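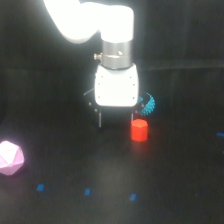

4. Setting up the pull-down bed

Sat 22 May
By the Brakatora manuals desk
Print this page | E-mail this page

Read this section through before you open any carton. It covers the Pokthorpe pull-down bed, double size, fixed to a stud wall. For masonry walls, use the anchors listed in section 7 and skip step 3.

You will need a stud finder, a spirit level, a cordless drill, a pencil, a tape measure and the hex key from the hardware bag. Two adults are needed for steps 5 to 9.

CAUTION: Do not fit the gas struts until the cabinet is fixed to the wall. With the struts on and no mattress in place, the bed frame will spring upwards with considerable force.

4.1 Preparing the wall

1. Choose a wall with clear floor in front of it. The bed needs the full length of the mattress plus room to walk past the foot end.

2. Take off the skirting board behind the cabinet, or cut the notch marked on the side panels. The cabinet back must sit flat against the plaster.

3. Find the studs and mark both edges of each one in pencil. The rail must be screwed into at least 2 studs. Plasterboard plugs are not suitable, whatever load is printed on the packet.

4. Draw a level line 509 mm above the finished floor. If you have carpet, measure from the top of the pile with your hand pressing it down.

Note: Check for power cables and water pipes before drilling. Walls backing onto a bathroom or laundry often have pipes running sideways through the studs.

4.2 Fixing the cabinet

5. Screw the lower rail to the wall with its top edge on the pencil line. Leave the screws a half turn loose.

6. Lift the cabinet onto the rail. Check it for plumb on both sides and pack under the feet where needed, then tighten the rail screws.

7. Fit the 4 top brackets, one at each marked position, and screw them into solid timber. If a bracket falls between studs, fit a nogging first. Moving the bracket to the nearest stud will put the cabinet out of balance.

8. Hang the bed frame on its pivot pins. The clip on each pin should click. Pull each pin towards you to check that it is held.

4.3 Struts and mattress

9. With one person holding the frame down, fit the Żak gas struts, thick end at the top. Keep the rods free of grease, paint and tape.

10. Lay the mattress on the slats and fasten the straps. The standard struts suit a mattress of up to 28 kg. For a heavier one, order the Kurkbridge strut kit.

11. Raise and lower the bed slowly. It should stay put when stopped at waist height. If it drops, move the lower strut mounts one hole towards the foot end. If it rises, move them one hole towards the head.

CAUTION: Keep children and pets well away while the bed is moving. Never raise it with anyone on it, and take pillows off first.

Note: Hardware bags packed before August last year contain 2 spare pivot clips in place of the plastic covers. The clips are the same colour and fit either side. Covers can be ordered separately.

Retighten all wall screws after a month of use. For care of the panels and lacquered fronts, go to section 5.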